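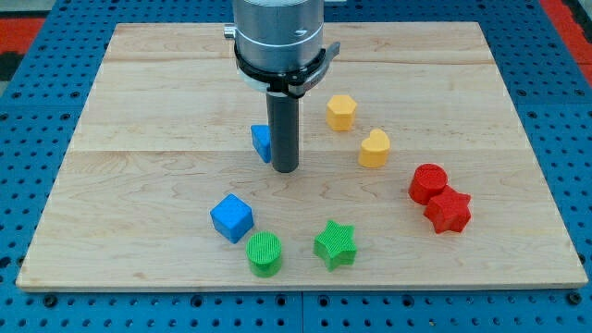 Data card / Objects and surfaces

Benari Blocks, release 2

Benari Blocks is a record of a set of colored plastic shape blocks and of the ways they have been laid out on a maple board. It holds measurements of the blocks, notes on their faces, and a position table for each layout. The blocks are the ordinary sorting kind sold for small children. They are colored red, yellow, green or blue, and each color occurs in more than one shape.

Maintainer: Umut Kocabaş
Release date: 2 December 2022
Records: 196
Layouts: 53
Format: CSV, UTF-8, comma separated, header row present

Contents of the archive

blocks.csv
One row per physical block. Shape, color, height, width across the widest part, mass, face texture, condition.

layouts.csv
One row per layout. Layout id, board side, who set it out, free-text note.

placements.csv
One row per block per layout record. Layout id, block id, position on the board, resting face, rotation, contact flag.

faces.txt
Plain notes on the top and bottom faces of the blocks, written while handling them. Not machine readable.

CHANGES.txt
Differences from the first release.

LICENSE.txt
Terms of use.

The 196 records are the rows of placements.csv. Not every block was used in every layout, so the number of rows per layout varies.

Shape names

The following names are used in the shape column. They are lowercase in the files.

cube
All edges equal to within the tolerance given under Measurement. A cube has no preferred resting face and its resting_face value is always "any".

cylinder
Short cylinder with flat ends. The top face may carry a texture. The green cylinder has a ridged, striped top and the red one has a much finer texture, so the two are easy to tell apart by touch.

tri_prism
Triangular prism. Can stand on an end or lie on a side. A prism leaning on another block is recorded as "tilted".

hex_prism
Hexagonal prism. The yellow one is usually set upright.

heart
Flat-ended block with a heart outline. Rotation is measured from the point of the heart.

star
Flat-ended block with a star outline. The green star has a gridded surface texture. Rotation is measured from any one point and given as the smallest value, because the points are not marked.

other
Anything that does not fit the names above. The free-text column says what it is. Please do not merge "other" into one class. The blocks in it have nothing in common except that they were not worth a name of their own when the sheet was started.

Color names

red, yellow, green, blue. No shades are recorded. The yellow blocks run toward orange under warm light and some early notes called them orange. These notes have been corrected to yellow in this release. The original wording is kept in faces.txt where it was part of a longer sentence.

Color is a property of the block and does not change between layouts. If a join gives a block two colors, the join is wrong.

The board

The board is a rectangular panel of pale maple made up of planks, with faint seams that run across it. It lies on a blue metal table with rows of round holes. The board is not fastened down. It was squared to the table by eye before each session and the position values are relative to the board only, so a shift of the board on the table has no effect on them.

Origin is the front left corner of the upper surface. The x axis runs along the front edge and the y axis runs toward the back. Positions are those of the center of the block outline and are in millimeters.

The seams were used as guide lines at first. This was dropped. The planks are not of equal width and the seams are too faint to read quickly. Rows made in this way have method = "seam" and should be treated as coarse.

The grain direction is the same in all layouts. The board has two usable sides and the board_side column gives A or B. Side B has a shallow dent toward the back. Small blocks set over the dent can rock slightly and carry a note.

Measurement

Block dimensions were taken with a dial caliper at the widest part of each outline, with light pressure. Each dimension was taken 6 times and the median is reported. Individual readings are not in the archive.

Textured faces were measured over the texture. The ridges on the green cylinder therefore count toward its height. If you need the height of the body without the ridges, faces.txt has a separate value for this block only.

Masses come from a kitchen scale and are rounded to the nearest gram. They are good enough to catch a swapped label and should not be used for anything finer.

Positions were taken with a steel rule laid along the board edges. Repeat readings by the same person agreed to within 2 mm. No comparison between different people was made.

Rotation is in whole degrees, counterclockwise, and was read with a school protractor. Cylinders have rotation left blank, including those with striped tops. A blank here means "not applicable". A missing reading is written as NA.

How layouts were made

Most layouts are scattered. The person setting out the blocks took them from a tub by hand and placed them without a pattern, keeping all of them on the board. The rest are arranged, with the pattern given in the note (by color, by shape, in a row, around the rim).

Colors often end up next to each other even in scattered layouts. People taking handfuls from the tub tended to put same-colored blocks down together, and this was left alone. Anyone using the scattered layouts as a random sample of positions should test for it first.

The contact column is 1 when the outlines of two blocks touch and 0 otherwise. Touching pairs are listed by block id in contact_with. A red cylinder with a red star against it is a typical entry. Contact was judged by sliding a strip of printer paper between the blocks. If the paper passed freely, the value is 0.

Blocks that fell off the board while being placed were put back and the layout was continued. Blocks knocked over after placement were recorded in their new position.

Storage and care of the blocks

The set is kept in a lidded tub at the Cludville address. The board is stored upright and separately. Wipe blocks with a damp cloth and dry them before they go back. Do not use alcohol wipes on the textured faces; on a spare block it left a white bloom in the grooves.

Ids are kept on a paper list that goes by color and shape. Nothing is written on the blocks. Where two blocks share both color and shape, they are told apart by mass and by the condition notes, and the record for such a pair has id_confidence = "low".

Known problems

Layout 53 has no board_side. It is almost certainly A, but the sheet was left blank and the field has been kept as NA.

Several placements of the heart blocks in the early layouts have rotation measured from the notch and not from the point. Those that could be identified were corrected. The remaining ones are flagged rot_check = 1.

A resting_face value of "tilted" covers everything from a block leaning on its neighbor to one that rocks on its own edge. The two cases cannot be separated in this release.

The Uçar sheet, a first attempt with a different tub of blocks, is not included. Its color names do not match and its positions were measured from the table and not from the board.

Changes from the first release

Yellow and orange merged, see Color names.
contact_with added.
Heights of textured blocks remeasured over the texture.
Rows with a position outside the board removed. They were typing errors in the x column.
"round" renamed to cylinder throughout.

Suggested uses

Teaching exercises in table joins, simple plots and data cleaning. Worked problems on spacing, nearest neighbor and clustering by color. Checking descriptions of a tabletop arrangement against a written table.

The set is too small for estimating anything about how people in general arrange objects. All layouts were made by a handful of people who knew that positions would be written down.

Terms and contact

Free to use and change with credit to Benari Blocks. Derived tables should state the release number. The board and blocks themselves can be borrowed through Lernarness by arrangement with Umut Kocabaş, who also takes corrections. Please quote the layout id and the block id in any correction, and send the row as it stands together with the row as you think it should be.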